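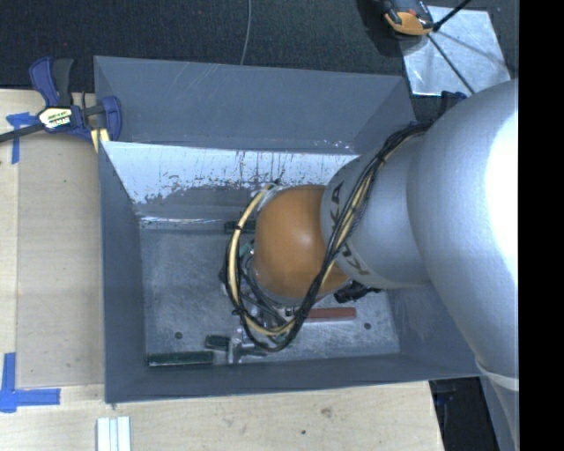
Trelex Opens Its Bin Picking Practice Sessions to Small Shops

SKELSIDE, 2024-02-16 – Trelex is inviting small manufacturers to send in their own parts and help teach its learning system, Stan, how to take mixed pieces out of a metal bin. The first round of sessions began this month at the company's Skelside workshop, and seven shops have already signed up to take part.

Stan learns from examples. An operator guides the robot arm through a pick, the system records the arm's movement together with the camera view, and the whole attempt is saved with a short note on how it went. Then the pieces are moved around and the operator does it again. Each session lasts 60 minutes, with a new layout in the bin every time.

"We love the messy ones," said Ngozi Ugwu, who leads data gathering at Trelex. "A bar lying right up against the wall of the bin is a great example to have, and so is a block sitting next to something shiny. Those are the picks that people in real shops deal with all day long, and we want Stan to see as many of them as we can collect!"

The sessions use colored blocks and bars alongside metal parts. Plain shapes let new operators get a feel for the arm, and they also make it easy to set up the same layout twice and compare two people's approaches. Shops that join the program can then mix in pieces of their own, as long as each one fits in the bin and weighs under 15 pounds.

Failed picks are kept too. If a part slips or the arm comes in at a poor angle, the operator marks the attempt and carries on. Asanka Weerakoon, who writes the training software, said those recordings have been a big help in the early work.

"For a while we threw out anything that didn't end with a part in the air," Weerakoon said. "Then we started keeping the near misses, with a note saying what the operator thought went wrong, and suddenly we had so much more to work with. Some of my favorite recordings are ones where the operator backs out, thinks for a second and comes in from the other side."

Operators do not need a background in robotics. Training takes two days and is run by Lumturie Vasić, a former machine operator who joined Trelex from the floor of a stamping plant. New operators spend the first day on safety and on moving the arm slowly in open space. On the second day they work over the bin, starting with one piece and adding more as they get comfortable.

One of the first shops to sign up was Grukham, a maker of brackets and hinges. Its production manager, Stavros Nikolaidis, sent two of his staff to the opening sessions and plans to send more.

"They came back full of ideas," Nikolaidis said. "They know which parts catch on each other and which ones you have to tip before you lift. It was fun for them to show that to a machine, and they were pleased that somebody wanted to hear it."

Each participating shop will receive a copy of the recordings made with its own parts, plus the operator notes. Part drawings stay with the shop and are not shared with other participants.

Sessions will continue at Skelside through the spring – evening slots are available on request. Shops that would like to take part can contact Mirsad Vasić in the Trelex program office for a sign-up form and a list of part requirements.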